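Sorting blocks by color with a plain rod, first results
Gistik, Aug 13, 2021

Hi all, sorry for the long quiet spell! We finally have the pushing policy taking typed instructions ("bring the green star over to the green cylinder", that sort of thing) on the real arm. It learned from 1542 demonstrations, and I held back 300 instructions for testing. It got through 261 of them, which made my whole week.

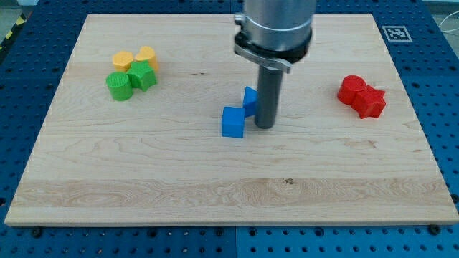

Irus wonders whether that number means much if the test wording came from the same folks who wrote the training wording. I'd want to see a stranger type.

Fair, and thank you for asking kindly :) We did try 28 from outside the lab and 17 worked, so yes, a drop.

Cundstead: I'm less worried than Irus is. New wording is a language problem, and the pushing seems fine to me. How long do you let each try run?

Gistik: One minute, then it counts as a miss.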